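Notes for unit 3 of Surfaces and Finishes, Parnach evening program. Updated 2021-08-16. Bring these with you, because I'll be drawing all over mine and you should do the same.

## Printed stone, and what you put on it

Last time we handled real samples and everybody's tote bag got very heavy. This unit is the light version: terrazzo and marble as *prints*. I love this stuff, and I know some of you think it's cheating! Keep an open mind until you've finished the sample board, and then tell me I'm wrong.

Real terrazzo is chips of stone or glass set in a binder, ground flat and polished. A terrazzo print only has to borrow the look of those chips, so the designer can make them any size and any color. The one I keep coming back to has an off-white ground with black, mustard, soft pink and pale blue-gray, plus a peppering of tiny specks. It's a busy pattern. Put it on three walls of a small space and it takes over, so the floor under it needs to be calmer: gray marble with soft veining does the job nicely, and something plain like a lavender-gray envelope still has room to be noticed.

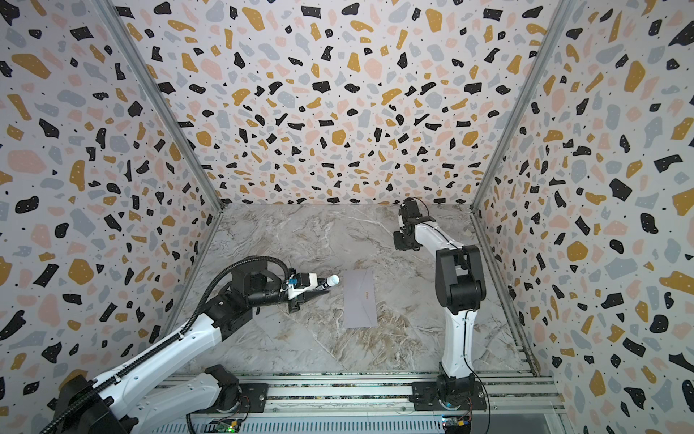 How big should the chips be for a small space?

Go one size smaller than your first choice, then tape up a test sheet and stand where you'd normally stand. Large chips look wonderful in the hand, but in a tight corner you may only get a few whole ones before the wall ends.

Perspective matters here too. The same print looks loose and blobby close up, then tight and crowded farther off. When you photograph your board, take one shot straight on and one at an angle, and label them (please label them, I had a miserable evening last October matching strays).

Now the base. When I look at a marble print I check:

- the ground color first, with the sheet next to plain white paper
- where the veins go, and whether they wander or just march along in one direction
- the warm patches – taupe, tan, brown – and whether they pull toward anything in the wall print
- glare along the front edge, which can eat a whole vein if your lamp is low

Warm patches are where most boards go wrong. A pale gray marble with brownish swirls is a warm-and-cool mix, and mustard chips will pick up the warm half. That can be lovely. It can also make a gray sheet laid on top look bluer than it is, so test your grays in place. Thin white things are harder still, and I'd put a white stick on a gray sheet before I'd put it straight on the veining.

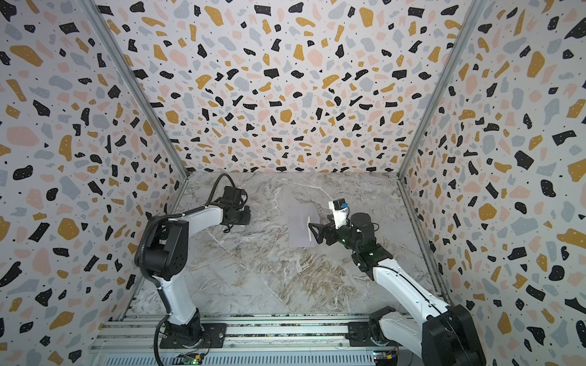 ## Narrow pieces and soft pieces

Everything so far lies flat. Fabric doesn't want to, and for the second half of the board you're adding at least one strip of something matte. Cut it longer than you need and hold it by both ends before you decide where it goes. You'll see right away how it wants to bend, and a crease that looks like nothing on the table can throw a shadow once there's a bit of tension on it.

I like white for this exercise. It shows every fold, and it gives your eyes a rest from all those chips.
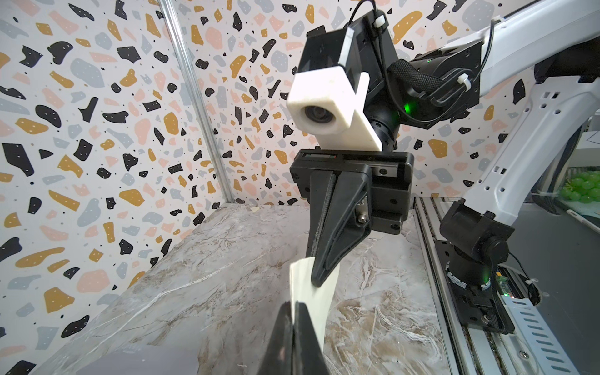 *Fig. 3. White fabric strip, held at both ends. Note the thin shadow along the left fold.*

If yours is badly wrinkled, press it from the back and let it cool flat. Leave a light crease alone if you like it. I usually do.

## Corners and seams

Two patterned walls meeting in a corner will almost never line up, and chasing a match with terrazzo is a waste of an evening. Use a thin metal strip over the joint. Silver sits well with the gray in the print, and it gives the eye a reason to stop before the pattern starts again. The spot to fuss over is the very bottom, where wall, wall and floor all come together. Gaps show up there, and bits of debris love to collect in them, so give it a brush before you take your pictures.
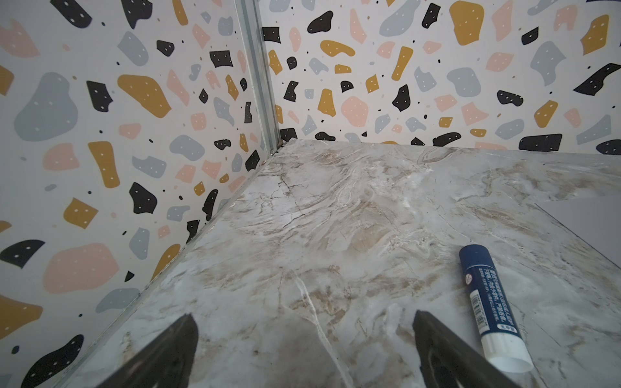
Photo: Woren Surface Workshop / Kravchuk Room

For the paper layers a glue stick is fine. Start in the middle, work out to the edges, and put the cap back on while you smooth the sheet down. The fabric needs something stronger, so ask me for the tacky glue.

## For next time

1. Finish one board with a terrazzo print, a marble print and a fabric strip.
2. Add one plain flat item, an envelope or a sheet of card, and try it in two positions.
3. Write up to 13 lines on which position you kept and why.

Spare offcuts are in the drawer marked Zunelar. The big roll stays in the cupboard until everyone has had a turn with the small ones.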